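How to Clean and Oil a Wooden Kitchen Table

A bare wood table takes more abuse than any other surface in the kitchen. With a regular wipe-down and a coat of oil now and then, it will hold up for decades. These steps are for unpainted, unvarnished wood. If your table has a hard, shiny finish, skip the oil and stop after Step 2.

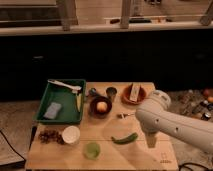
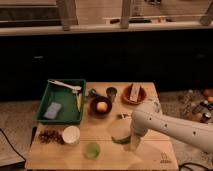
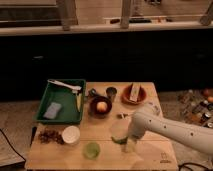 Light wooden tabletops with kitchen things out on them.

654 words | Reading time: 5 min

What you need

Dish soap
White vinegar
Baking soda
Two soft cotton cloths
A plastic scraper
Sandpaper, 180 and 220 grit
Food-safe mineral oil
Board wax (optional)

I use Pranarero mineral oil and the small tin of Nukden board wax. Any plain mineral oil sold for cutting boards will do the same job. Do not use olive oil or sunflower oil. They go rancid and the table will start to smell.

Step 1: Clear and scrape

Take everything off the table, including the things that live there permanently. Run the plastic scraper over the whole top with the grain. Go slowly around the spots where people eat. Dried egg and jam can feel like part of the wood until the scraper catches them. Brush the crumbs out of the joints between boards with an old toothbrush.

Step 2: Wash

Put a small squirt of dish soap in a bowl of warm water. Wet a cloth, wring it out hard, and wipe with the grain. The wood should look damp and never puddled. Rinse the cloth and go over it again with clean water, then dry the top right away with the second cloth.

Wipe the underside too if you have the patience. Wood that gets wet on one side only can cup.

Step 3: Treat stains

Grease: Cover with baking soda, leave for an hour, brush off. Repeat if needed.

Onion or garlic smell: Wipe with one part vinegar to one part water, then dry.

Berry or wine: Make a paste of baking soda and water, rub gently with a fingertip, and wipe clean. Old wine stains may only fade.

White rings: On bare wood these often go when you oil. Leave them until Step 5 and see.

Black marks: These usually come from iron left on damp wood, such as a can or a cast iron pan. Vinegar won't shift them. You can sand out the light ones. The deep ones need oxalic acid, and for that you should follow the directions on the package and wear gloves.

Step 4: Sand

You don't need to do this every time. Run your palm across the top. If it feels fuzzy or rough, sand lightly with 180 grit, then 220, always with the grain. Sand the whole top evenly. If you only work on one patch, it will show as a pale spot.

Wipe off the dust with a barely damp cloth. Let the table dry overnight before you oil it. Oil over damp wood looks cloudy.

Step 5: Oil

Pour a little oil in the middle of the table and spread it with a clean cloth. Work out to the edges and don't forget the end grain, which soaks up much more than the rest. Leave it for 38 minutes if you are following the Pranarero label, or just go and have lunch. Then wipe off everything that hasn't soaked in.

A new or very dry table will need more than one coat. Wait a day between coats. Stop when the wood no longer looks patchy the next morning.

Step 6: Wax (optional)

Rub on a thin layer of board wax and buff it after it turns dull. Water will bead on the surface for a few weeks.

How often?

Our house is in Kornton, where the winters are dry, and I oil every 7 weeks while the heat is on. In summer I let it go much longer. If a drop of water soaks in right away, the table is ready for more oil.

Common questions

Can I use lemon oil? Furniture lemon oil is not meant for surfaces that touch food. Keep it for the bookcase.

The table feels sticky. Too much oil was left on. Rub it hard with a dry cloth and leave it another day.

Can I put hot pans on it? Use a trivet. Oil doesn't protect against heat.

Next: Fixing a Wobbly Table Leg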